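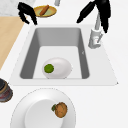 Section 3: Setting Up Your Titetti Feeder

Welcome to the fun part! By now you should have the feeder unpacked (Section 2) and a curious cat sitting in the box it came in. Setting up takes one evening, and then a few easy days while your cat gets used to the lid. Please don't skip the slow training at the end of this section. We love how well it works, even with cats who hide from the toaster.

The Titetti opens for the pet whose microchip it has learned and stays shut for everybody else. It's great for homes where one cat is on a prescription diet and the other one would eat a shoe.

You will need:
- The feeder base, lid and bowl
- The gray rubber mat
- The power adapter, or four C batteries (not included)
- Your pet's regular food
- A few really good treats
- Your pet's microchip number, if you have it handy (your clinic can look it up)

3.1 Choosing a spot

1. Pick a quiet place where your cat already likes to eat. Moving the bowl and changing the bowl on the same day is a lot to ask!

2. Set the rubber mat down first, then the base on top of it with the arch facing out into the room. Your cat should be able to walk straight in.

3. Keep the back of the feeder close to a wall. Clever cats learn to steal from behind, and they learn it fast.

4. Leave 6 feet between one feeder and the next if you have more than one. Two readers sitting side by side can interfere with each other, and you'll get a lid that opens and closes for no reason.

Note: Large metal objects such as a refrigerator door or a steel trash can will shorten the reading range. If the light on the arch flickers orange, slide the feeder a little farther away and try again.

Caution: Don't put the feeder on top of a washer or dryer. The vibration can walk it right off the edge.

3.2 Power

5. Plug the adapter into the socket under the base, run the cord through the channel, and press it down until it clicks. Tuck any extra cord behind the feeder. Kittens chew!

6. If you are using batteries, open the door on the bottom, match the plus and minus signs, and close the door. Use fresh alkaline batteries, all the same brand. Rechargeable ones run at a lower voltage and you'll see the low battery light much too soon.

7. You can use both at once. The feeder runs on the adapter and switches to the batteries if the power goes out. We really recommend doing this if you're away during the day.

8. Wait for the green light. The lid will open and close once by itself. Keep fingers, whiskers and tails away while it does.

3.3 Washing the bowl before first use

9. Lift the bowl straight up by its front lip. If it feels stuck, the lid isn't fully open. Press the round button on the back and try again.

10. Wash the bowl by hand in warm water with a little dish soap. Use a soft brush or cloth, and get into the corners where the two halves meet. Rinse it very well. Cats can smell leftover soap long after you can't, and a soapy bowl is one of the most common reasons a cat turns up her nose at a new feeder.

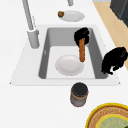
Plate and dish brush in the sink.

11. Dry the bowl completely before you put it back. Water under the bowl can throw off the scale, and the first portions will come out wrong.

Note: The bowl and the mat may go on the top rack of the dishwasher. The lid may not. Wipe the lid with a damp cloth and leave it attached.

Caution: Never put the base in water or rinse it under the faucet. Unplug it and take the batteries out before wiping it down.

3.4 Teaching the feeder your pet

Now for the clever bit. You only do it once for each pet, and then the feeder remembers, even if the power goes out.

12. Put a small amount of food in the bowl and close the lid with the round button.

13. Press and hold the paw button until the light turns blue. Let go. The feeder is now listening for a new chip, and it will keep listening until it finds one or until you press the paw button again.

14. Bring only the cat you want to add. Shut the other animals in a different room. (Muthoni Laizer on our help desk says the calls about "the wrong cat" nearly always begin with a door that didn't latch.)

15. Tempt your cat to put her head through the arch with a treat. Let her come on her own. Please don't push her in - she'll remember it, and you'll spend a week making up for it.

16. When the light turns green and you hear two soft beeps, the chip is stored. The lid opens. Hooray! Let her eat as much as she wants of that first small meal.

17. Repeat steps 13 to 16 for each pet that should eat from this feeder. It can store 11 chips, so foster homes are welcome too.

Note: Most chips sit between the shoulder blades, but they can drift. If the light stays blue while your cat is clearly under the arch, try having her come in with her head a little lower by moving the treat to the bottom of the bowl. Still nothing? Ask your clinic to scan her. Once in a while a chip has moved down a leg, and in that case the Sovo collar tag is an easy fix. You teach it to the feeder in just the same way.

3.5 Setting portions

18. Download the Jikano app and make an account. Turn on Bluetooth on your phone and stand near the feeder.

19. Tap Add Feeder, then press the paw button one time. Don't hold it down, or you'll be back in step 13.

20. Enter your cat's name, weight and food. The app asks for the calories per cup, which you'll find in small print on the food bag, usually near the feeding chart.

21. Type in the daily amount your veterinarian gave you. If you were told 200 calories a day, enter 200 and let the app divide it between meals. The default is three meals. Cats who wake you up before sunrise often do better with four, with the last one late in the evening.

The app will then show you a chart with a bar for each visit. We think it's the best thing about the whole feeder! A cat who goes from six little visits a day to two is telling you something, and you can show the chart right on your phone at your next appointment. Clinics are usually happy to see it, and
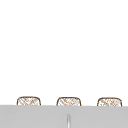

it can save a lot of guessing about when the appetite started to drop. To send it ahead of time, tap Share on the chart page and enter the clinic's email address.

Caution: The portion settings are not medical advice. Don't cut your cat's food sharply without talking to your veterinarian. A cat who stops eating, or who eats very little for a whole day, needs a call to the clinic, whatever the chart looks like.

3.6 Training mode

The moving lid is what worries most cats, so the Titetti has a training mode that brings it in bit by bit. Go at your cat's speed. A bold young cat may fly through it, and an older one may want much longer at each stage. Both are fine.

22. In the app, choose Training and then Stage 1. The lid stays wide open. Feed your cat this way until she walks up and eats without stopping to look around.

23. Move to Stage 2. The lid now makes a tiny movement when she comes and goes. If she jumps back, wait quietly and let her return. Don't call her or carry her over.

24. Move to Stage 3 and then Stage 4 in the same way. The lid moves farther each time. At Stage 4 it closes completely after she leaves.

25. If she won't eat at any stage, go back one and stay there for a few more meals. Going back is not a failure at all, and most homes do it at least once.

26. When she's happy at Stage 4, tap Finish. You're done! Give her one of those really good treats, and have one yourself.

Note: Leave the old bowl where it is, empty and clean, until you reach Stage 3. Some cats find it comforting. After that, put it away so the other pets don't beg at it.

Need a hand? Call the Lowther support line and ask for extension 123. Have your feeder's serial number ready. It's on the label inside the battery door. For daily care and the weekly wipe-down, go on to Section 4.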